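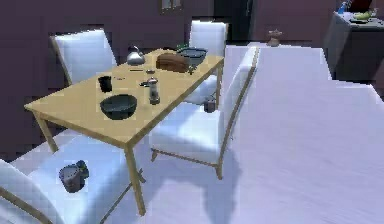 White dining chairs with a toddler - am I mad?

SaranyaR
We're moving in September and I've gone and fallen for a set of four cream-white chairs from Bratotix, fabric seats, 136 quid each (yes, I know). My husband thinks I've lost the plot. We've got a two-year-old who treats beetroot as a paint. Does anyone live with pale seats and small children at the same time?

lav_iyer
Yes! Had ours three years now. I spray them with Hekton fabric guard every few months and sponge anything off straight away. Bolognese came out, blackcurrant didn't, so one chair lives with its bad side to the wall.

Subba65
136 each for something you'll be scrubbing every night? Buy plain wooden ones and tie-on cushions. Ours were 17 pounds for the lot and they go in the machine at 40.

SaranyaR
Tie-on cushions slide about though, my mum's drive me up the wall.

Subba65
Not if you tie them properly!

SharadaK
I'm with Lavanya on this. Check whether the covers come off before you order - ours looked as if they did and the zip turned out to be sewn shut at one end. I ended up paying 65 for someone to come and clean them.

snaedis_a
The spray did nothing for me, sorry. Water beaded up nicely but anything oily went straight in, and it left a sort of tide mark on one seat. Try it underneath first.

lav_iyer
Which one did you use? The cheap Zekport stuff left marks on our sofa as well.

snaedis_a
Zekport, yes. Hmm. Might give the other one a go then.

SaranyaR
Right, I've emailed to ask about the covers and whether they'll post a swatch. Going to rub beetroot on it and leave it overnight. Will report back.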